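Community Help > House and Kitchen > Moving and Storage

Best way to pack a kitchen when you still have to cook in it?

4 min read

Stolach
Posted Oct 19, 2024

Hello all, I'm hoping some of you who have moved more often than I have can set me straight. We're leaving our flat for a small terraced house, and although the living room and bedrooms are coming along nicely, the kitchen has me beaten. I started far too keenly, boxed up nearly everything, and then had to cut one open again to find the tin opener. I was rather cross with myself, as you can imagine.

There are four of us and we do eat at home most nights, so I can't simply shut the cupboards and live on toast. The new place is 60 miles away, too far to run things over in dribs and drabs, and everything has to go in one van. My main worries are the plates (my grandmother's, not valuable but very dear to me), a great many glasses, and all those awkward flat things like trays and chopping boards that never seem to sit properly in a box.

What order do you do it in, and what do you wrap things with? My sister swears by tea towels for everything, but I don't own nearly enough tea towels. Any advice gladly taken, and thank you in advance for reading all this!

Greno

Buy bubble wrap and get it over with. We did ours the night before and only lost a mug. Takeaway for tea, paper plates for breakfast. Don't overfill the boxes though, ours went through at the bottom.

Jelis

Oh, you have my sympathy, I've done exactly the same with the tin opener, only in my case it was the kettle, and I went through three boxes before I found it!

I'd begin with the things you use for visitors and holidays. Big serving dishes, the cake stand, the roasting tin that only comes out at Christmas, the jelly moulds if you're a jelly mould sort of household. All of that can go a fortnight ahead and you won't miss it. Baking things go next, and then most of the glasses. Keep back one plate, one bowl, one mug and one set of cutlery each, plus a saucepan and a frying pan, and wash up as you go. It feels a bit like camping, but the children will probably enjoy it more than you do.

For your grandmother's plates, wrap each one separately and stand them on their edges in a small, strong box, like records on a shelf. People want to lay them flat and I do understand why, but the ones at the bottom then carry the weight of all the rest. Put a good thick layer of scrunched paper underneath, more down the sides, and more on top, until nothing shifts when you give the box a very gentle rock. Glasses want paper stuffed inside them as well as wrapped round them, and they should travel upright.

As for wrapping, I'm a great believer in plain brown paper over newspaper. Newsprint comes off on everything and you end up washing the lot at the other end, when you're tired and can't find the washing-up liquid. Clear the table, spread a big sheet over it and lay the thing you're wrapping on top, with plenty of paper left all the way round. 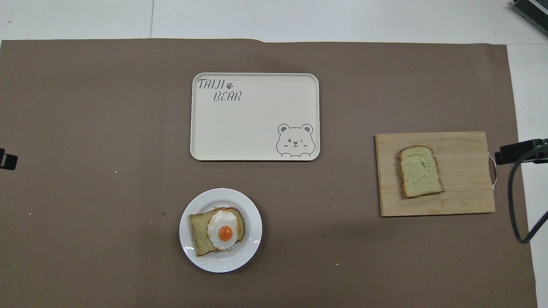

Flat things like trays are much less bother than they look, once you stop trying to lay them along the bottom of a box. Wrap them one at a time and slide them down the side, between the box and whatever else is in there, where they'll stiffen it up nicely. The cream one with the peeping bear in the corner has a bit of a raised rim, so I'd want a fold of paper tucked into the middle of it before wrapping, or there's a hollow left for the next thing to press into. Rounded corners are a blessing, by the way - square ones poke straight through the paper, so pad those twice. Chopping boards can go in the same way.

Last of all, make up a box with the kettle, mugs, tea, a tea towel, a sharp knife, scissors and yes, the tin opener. Write on all its sides and put it in last so that it comes out first. Good luck, and do let us know how the plates get on!

Related items
Can I move a fridge lying down?
How to label boxes so other people can read them
MacLeod removal crates - hire or buy?
Getting sticky tape marks off a painted cupboard
What to do with half-used jars before a move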